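Okay, the craft room. Several of you asked after my grumbling on Friday, so I'm going to put it all in one thread and you can mute me if you have no interest in tables (I would understand, my own sister has).

The room is the small one at the back of the house, the one with the sloping ceiling and the closet that doesn't quite shut. When we moved to Dunuswood it became the place where boxes went, and then it was March and the boxes were still there, and I was cutting quilt squares on the kitchen counter between the toaster and the mail.

So I started with the closet. Out came a rug, two lamps with no shades, and a shoebox holding 151 buttons, which I know because Wenche Hedlund came over to help and sat on the floor and counted them while I did all the lifting. She had a lovely afternoon!

The buttons are in jam jars now. Wenche wanted them by size and I wanted them by color, and it's my house, so they're by color, except for one jar of big ones I gave her naming rights to. She named it Santoro, after the street she grew up on.

Fabric took a lot longer. I folded everything around a piece of cardboard so it all stands up the same height on the shelf, and I kept finding pieces I'd forgotten I owned, and then of course I had to stop and think about what each one could be. I don't recommend starting this after dinner. I was up until nearly 3 in the morning with a lap full of plaid.

Then the work top. I'd been making do with an old brown desk, and dark thread on a dark desk under one bulb is no way to live. Concetta Cocco (many of you know her from the Sumden quilt circle) told me years ago to work on white, and I finally listened to her. I can find a dropped pin now. I can find all of them, and there were more than I'd like to admit.

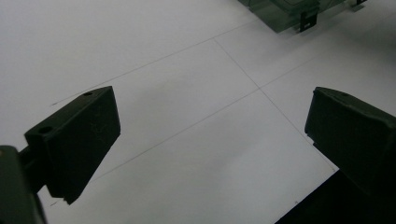

I lay out my blocks before I sew them, and I always end up with the bottom row wandering off to one side like it has somewhere to be. Tape was my answer for a long time, but the tape lifted at the corners and caught on everything. Now I have lines right on the white top, plain thin pencil, crossing each other in a grid, and I can nudge a square up against one and trust it.

A couple of people have asked about pencil coming off on fabric. I'd keep it light, and I put a scrap of muslin under anything pale. I used a long metal ruler and checked my corners with a book, the big Prordale bird guide, which has very good corners.

Still to do: a better lamp, a hook for the scissors, and something about that closet door. The first quilt through the new room is going to be a baby one for my niece, nine rows, greens and yellows, and I've already changed my mind twice about the border.

If you lay out your blocks on the floor, tell me how your knees are doing. Mine sent me looking for a table in the first place.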